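## Equipment Store: Changes to Boxed Camera Storage

Members of staff and postgraduate students are advised that the Equipment Store has revised its arrangements for boxed depth cameras. The changes take effect in May and apply to all items held in original retail packaging, including those on long-term allocation to the Pallix and Demeo projects.

Boxed cameras were formerly kept in the lower drawers of the Woltus cabinet, where labels could not be read without lifting out each item. They are now to be kept on clear acrylic shelving. The shelf supports may be set at different heights, and users are asked to leave them as they find them. Requests for a different spacing should be directed to Hye-jin Yoo, who maintains the store register.

The following points should be observed when returning an item:

- Lay the box flat, with the model name legible from the front of the shelf.
- Check the model before shelving. The D415 and D435i are packed in similar dark boxes and have been confused on 2 occasions this year.
- Close the lid fully over the tray. Cables and tripods belong inside the box.
- Do not write on the box or cover the manufacturer's label. Store numbers are recorded in the register only.

Boxes of more than one camera model are covered by these arrangements.

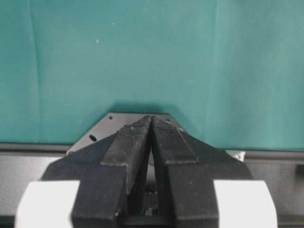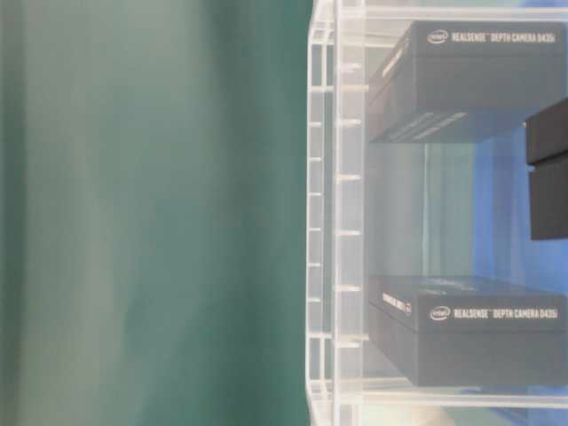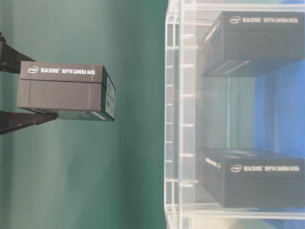
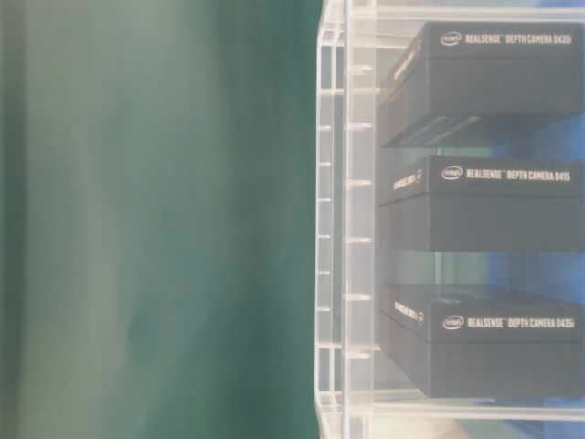

Loans continue to be issued for a maximum of 29 days and may be renewed once. Borrowers who require an item for longer should apply in writing, with the endorsement of their supervisor. Items valued at more than $2000 must be signed out in person at the counter in the Okeke Building, which is staffed until 4 pm during semester.

A stocktake will be carried out before the winter break. Borrowers holding equipment on behalf of a colleague are asked to notify the store beforehand, so that the loan can be transferred to the correct name. Empty packaging should be returned to the store and not placed in the recycling.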